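# The arm that forgot where the table was

Preltia, Thursday 22/04/2021

Nothing broke, in the end. That is the bit the people at Unitz keep coming back to. One loud knock, a dent in a board, a red light on the controller – and then two weeks of arguing.

The job is dull on purpose. A robot arm with a single rod for a finger pushes small plastic blocks about a wooden board, hour after hour. On run 157 it went down 8 mm too far and tried to carry on through the wood. The force limit should of stopped it at once. It took nearly 2 seconds.
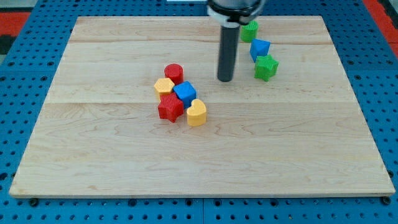 *The pushing rig at Unitz: one rod, a wooden board and a set of coloured blocks.*

First guess was the software. Wrong. Logs clean, commands fine. Wallner, who supply the arm, blamed the mounting. Remura, who wrote the safety layer, blamed Wallner. Fair enough, everyone does.

The answer was duller. The board had been swapped for a thicker one and the height never measured again. Worse, someone had raised the force limit to 60 newtons back in October for a differnt test, and it stayed there.

So now there is a touch-off before every session, and the limit drops back to its low setting at each restart. Hands stay off the table while the arm is live. Wallner still wants a second look at the slow stop. Remura says its report is on the way.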